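Bench notes, January 2018

Line twist on the Ukico braid again. Spooled the small reel last night straight off the filler spool, label up, and got loops coming off the lip by the third practice cast. Stripped it all back onto the drill spool. Took forever. Flipped the filler so the label faces down and went again with a damp rag for tension. Much better but still one soft patch near the bottom, could feel it with a thumbnail.

Backing: went with mono this time, not tape. 20 turns, then uni to uni into the braid. The knot sits a bit proud, should bury under the rest. Fill to just short of the lip. Overfilled it in July and paid for that all week at Desjardins.

Knots. Tied leader to braid in three ways, 11 of each, pulled slow on the hanging scale till something went.
Double uni: consistent, a bit bulky through the top guide.
Alberto: neater, two slipped before they bit. My fault I think, not enough wraps on the way back up.
FG: strongest of the lot when it's right, and I got it right maybe half the time. Hands too cold to keep the tension even.
Need to redo the Alberto with more wraps before I say anything to Dzifa about it, she already has her mind made up.

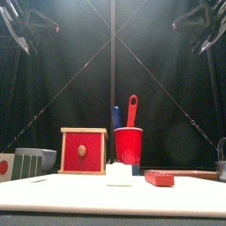 Lorne thinks the scale numbers are close to useless unless the knots get soaked first, dry braid bites differently and so does fluoro. He'd leave them in a bucket overnight and pull them in the morning, same order, same scale. Also says quit using the old leader spool, it's been in a hot truck two summers. Fair. New spool from the drawer for the next batch, old one in the trash.

Drag on the Brodine: pulled the washers. Top one glazed, other two ok. Wiped down, thin smear of drag grease, back in same order (took me two goes, the keyed one goes UNDER the eared one, write that on the lid). Startup is smoother now but still a little hitch at low settings. Spring maybe. Harpreet has a spare spool for the same model, swap it over and see if the hitch follows the spool or stays with the reel.

Clino handle knob is gritty. Flushed the bearing, spun it dry, one drop of oil. Still gritty. Order a pair.

Weighed the bare spool and then the spool full, to save guessing next time: 153 g full, forgot to write down the bare one. Will have to wait till it gets stripped again, argh.

Ottar wants to know if we can put 200 yards on the small reel for the river trip. Not with this backing. Could do it with no backing and the lighter braid but then no room for a bad day. Told him to bring his own reel.

To do
soak test, all three knots, new leader
Alberto with more wraps
ask Harpreet re spool
knob bearings x2
Karine's rod still here, tip guide cracked, she needs it back before the ice goes. Check ring size befroe ordering, last one was loose on the blank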